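Two hands, one bookshelf: a morning with the makers of the Plundel kit

Kostwood is a small company with a big room in Nodton, and most of what happens in that room happens on tabletops. Its product, the Plundel, is a pair of hand-held grippers that a person uses to do ordinary chores, so that a robot arm can be taught the same chores afterwards. I had asked to see it in use before saying anything about the price, and the founder, who was very generous with the coffee, was happy to let me stay until lunch.

"People expect us to start with something grand," the founder told me, "and then we hand them a paperback and a file organizer." Books, I learned, are a favorite at Kostwood. They bend, they slide, the pages fan out just when you don't want them to – and a gripper with two fingers has to cope with all of it. "If you squeeze the cover too hard you can feel it through the handle. That's what our customers like. Your own wrist is still doing the thinking."
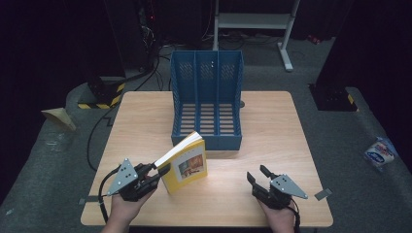 What you get, and what it costs

The kit comes as a matched pair with cables, and a lesson plan of 60 short tasks written with Rowbotham, the training firm down the road. Hire starts at 200 dollars a week. I wondered aloud whether the cables would bother me, and the founder laughed. "They bother everybody on the first day. We'd love to drop them, and we're working on it, but I won't promise you a date." A lighter handle is planned for April, and people who already hire the kit will be able to swap.

I had a try myself, with a thin book and then a fat one, and I'll admit the fat one went on the floor. My right hand learned much faster than my left! After a while, though, I had stopped looking at my fingers and was just putting books away, the way I do at home on a Sunday.

"Come back when you've done the other 59," said the founder, and went off to find more coffee.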